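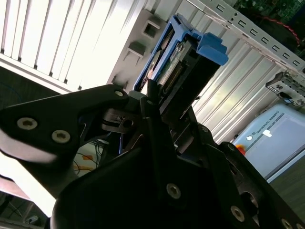 Wrist view during an insertion: drive in its blue caddy, gripped from below, connector end toward the chassis.

Teaching the caddy insertion by hand guiding and remote control

This page covers recording demonstrations for the drive insertion task at the Zustatholm bench. It assumes the arm is powered, the gripper has been calibrated, and the Woo recorder is running on the bench computer. For first-time setup, see the Jovmont install notes.

Two methods are used. Hand guiding (freedrive) sets the approach waypoints. Remote control records the insertion itself. Do not hand guide the last part of the move: a hand on the arm adds side load that shows up in the force trace and ends up in the training data.

Before recording

1. Clamp the chassis to the bench. If it shifts during a session, discard the waypoints and set them again.
2. Zero the force sensor with the gripper empty and clear of the chassis.
3. Check the wrist view. The connector end of the drive and the opening of the bay should both be visible at the pre-insert pose. Bright sheet metal will wash out, so lock the exposure on the caddy and leave it locked.
4. Route loose cables away from the path of the fingers.

Setting the waypoints

1. Place the caddy in the fingers and close the gripper. Grip the caddy body only. Leave the release tab free.
2. Enable freedrive and move the arm to a point well clear of the bay. Save it as "clear".
3. Move in until the caddy is lined up with the bay but not touching it. Save it as "pre-insert".
4. Turn freedrive off. Replay both points at low speed with a hand near the stop button.

Recording the insertion

1. Send the arm to "pre-insert" and wait for it to settle.
2. Press record, then take control with the handset. Set translation scaling to 18 percent.
3. Correct the angle before pushing. Most jams come from entering with the caddy slightly rotated about its long axis.
4. Push along the bay axis in one steady motion. If the force climbs early, back out to "pre-insert" and try again in the same take. Recoveries are useful and should be kept.
5. Stop when the caddy seats. Open the gripper, retreat to "clear", and press record again to end the take.

Label each take as clean, recovered or failed. After every 3 takes, move the start pose a little so the policy does not learn a single path.

How many takes

The Flilitz set used for the current model has 87 takes of this task, split between two operators. More than 2,000 are stored for all tasks combined, but mixing them in did not help the insertion. Start with the single-task set and add to it only where the replay fails.

Last revised 18th February. The handset button map changed in July and older printouts are wrong.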